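About Drutedholm

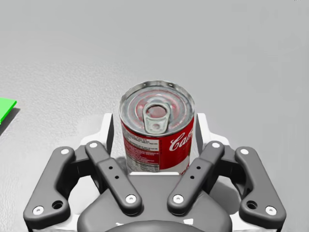
Soup can between gripper jaws, simulated view

Drutedholm designs and builds industrial network hardware for sites where office-grade equipment does not last. The product range covers serial-to-Ethernet converters, fiber media converters, DIN-rail power supplies and cellular gateways. All products are developed in-house, from schematic to firmware, and are assembled at our own plant in Radlow.

The company began as a repair shop for modems and line drivers used by water utilities. Most of the units that came in had failed for the same few causes: dried-out capacitors, surge damage on the data lines, and connectors worked loose by vibration. The first Drutedholm product was a replacement line driver with an isolated power input and screw terminals in place of the original plug. It is no longer sold, but we still service it.

What we make

The Undora series is our main product family. It consists of serial device servers and protocol gateways for RS-232, RS-422 and RS-485 equipment. Models are available with 2 or 4 serial ports. Each port has its own isolation barrier, so a ground fault on one line does not reach the others. Supported protocols include Modbus RTU, Modbus TCP and raw socket mode. Configuration is by web page, command line or text file, and the text file from one unit can be loaded into another of the same model.

The Bozkurt series covers cellular gateways for remote sites. These units accept two SIM cards and switch between carriers when the active link drops below a set signal level or fails a ping test. The 900 MHz version is intended for regions where higher bands do not reach well indoors or below ground. VPN support is included on all models and does not require a separate license.

We also build custom versions. Typical requests are conformal coating, a different input voltage, a customer label on the front plate, or a fixed firmware version held for the life of a project. Minimum quantities depend on the change. Labels and default settings can be changed on small orders; board changes cannot.

Development and testing

Hardware, firmware and test fixtures are handled by one engineering department. Every new design goes through temperature cycling, vibration, surge and electrostatic discharge testing before release. Pre-compliance radiated emission tests are done in our own chamber. Final certification is carried out by outside laboratories, and test reports are available to customers on request.

In production, each unit is powered for a full burn-in period under load, then tested port by port. The serial number, firmware version, test results and board revision are stored together. A customer who sends us a serial number can receive this record by e-mail. Units that fail burn-in are repaired once. A second failure means the board is scrapped.

Firmware updates are published on the Downloads page with release notes listing each change. Security fixes are issued for all current products and for discontinued products until their stated end-of-support date. Older versions remain available for customers who need to match an installed base.

Facilities and staff

Drutedholm employs 239 people. Engineering, assembly, stores and the service department are in the Radlow building. The surface-mount line was replaced in January and now handles smaller component packages than the previous one. Through-hole parts, mainly terminal blocks and transformers, are still placed by hand and wave soldered.

Technical support is staffed by engineers who also work on the products. Requests are answered in the order received. Please include the model, serial number, firmware version and a copy of the configuration file with any request.

Sales and service

Standard models are sold through distributors and directly from the factory. Custom versions are sold directly only. The warranty period is printed on the data sheet for each product and starts on the date of shipment. Out-of-warranty repairs are quoted after inspection, and units are returned unrepaired at the customer's expense if the quote is declined.

A return number is required before shipping anything to the service department. Request forms are on the Support page. Packages without a number on the outside will be held at receiving until the sender is identified.

Related pages: Products | Downloads | Support | Certificates | Distributors | Contact

Page last updated 19 Mar 2018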